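### 3.2 Upkeep of the Mobile Unit in the Kitchen Cell

The Vetura unit was operated in a furnished kitchen at the Komano site. Its head camera was remounted in November, after the neck bracket had worked loose, and was set to a resting height of 1000 mm above the floor. Getachew Tufa carried out the repair and the checks that followed.

After any work on the neck, the unit was driven to a fixed parking point facing the refrigerator and held there until the joint readings settled. The seam between the two refrigerator doors served as a level reference — a long, nearly horizontal line that could be compared with the reading of the tilt sensor.

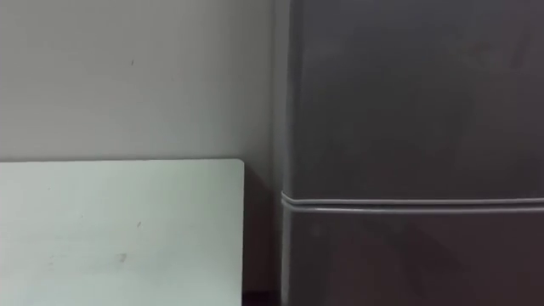
**Figure 4.** Head camera view toward the two-door refrigerator, with the wall and a pale panel to the left.

Exposure was fixed for these checks, as dark, slightly reflective doors beside a light wall had caused the automatic setting to drift. The bracket screws were inspected every 40 operating hours and replaced at 600. The neck cable, supplied by Broka, was replaced at 700 hours regardless of its condition.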